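From: Naomi Swai
To: members list, Gikance Choral Society
Subject: Re: [members] Page turns in the November program

Replying to Sorcha's message from Tuesday, with apologies for the length. Her questions are quoted below and I'll take them in order.

Sorcha Lennox wrote:
> I've been through the new copies of the Khoo setting and I have a few
> problems with them. The turn into the second section falls in the middle
> of the alto entry, so half of us will be looking at paper when we should
> be looking at Amanuel. Could we go back to the old edition? I know the
> old one is smaller print but at least the turns were in sensible places.
> Also, are we marking breaths in pencil again or is somebody sending
> round a marked copy? Last time we had two versions going and it took
> most of a rehearsal to sort out.
>
> Sorcha

On going back to the old edition: I asked Amanuel and he would prefer that we didn't. The old one has wrong notes in the tenor part on page 6, and the underlay in the last section doesn't match what the soloists have. We could correct all of that by hand, but we would be doing it in every copy, and the print is small enough that several people had trouble with it last year under the church lights.

What he suggests is that altos copy the first 4 bars of the second section onto a strip of paper and tape it at the foot of the page before. Use the removable kind of tape, please, as the copies are on hire from Zikeck and they charge for damage. I have done this with other pieces and it works well enough. If you write the strip out by hand, put the dynamics in too. I forgot them on mine once and came in loud.

The second altos have the same problem a page later, only it is less serious because they have a rest of 2 bars before the turn. They can turn early. Would the people on the inside of each row please turn quietly? The paper in these copies is stiffer than we are used to and it can be heard from the back of the church.
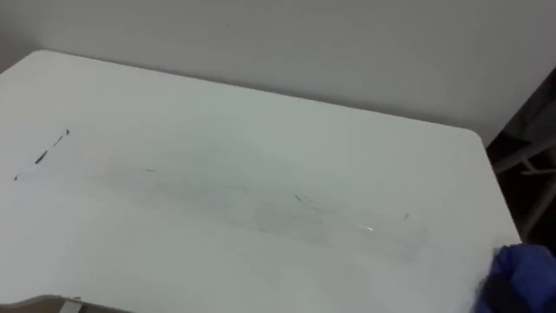 On breaths: Syahrul is making one marked copy and that is the only one to follow. If you have already put in your own breaths, rub them out where they disagree with his. He has the first section finished and expects to have the rest to me before the next rehearsal. I will scan it and send it to this list. Anyone who can't print at home should tell me and I'll bring one on paper.

A few decisions are already made and you can mark them now:

No breath before "and all the hills" in any part. Stagger it with your neighbor.

Everybody breathes after the second "rejoice", including the basses, even though the basses have a tie there. Amanuel wants the gap.

The final chord is held for the full 6 beats and comes off with the beat after. We were leaving early last week, mostly the sopranos, and I include myself.

Sulastri asked me off the list whether the Nosura piece is still in the program. It is, and it will go second, after the opening hymn. We will sing it without the piano. She has the pitch pipe and will give the note from where she stands, so please don't hum it before she has finished giving all four parts.

About the hire copies in general. They are numbered on the back cover. Write your number down somewhere that isn't the copy. The fee for one that goes missing is high, and last season we paid for a score that was found in a music bag a week after we had settled the bill. Soft pencil only, 2B if you have it. We erase everything at the end, and hard pencil leaves a groove that doesn't come out.

Tickets: the church seats 400 and we are limited to that number, with the choir not included. If your family is coming, please buy ahead. I won't be able to hold seats at the door this time.

One thing I can't answer yet is whether we stand or sit during the organ solo. Amanuel wants to hear it from the back of the church before he decides. It partly depends on whether the risers creak when we all sit down together, and the last set did. Assume standing until you hear otherwise, and wear shoes you can stand in.

Sorcha, if the taped strip doesn't work for you, come and see me before rehearsal and we'll look at the turn together.

Naomi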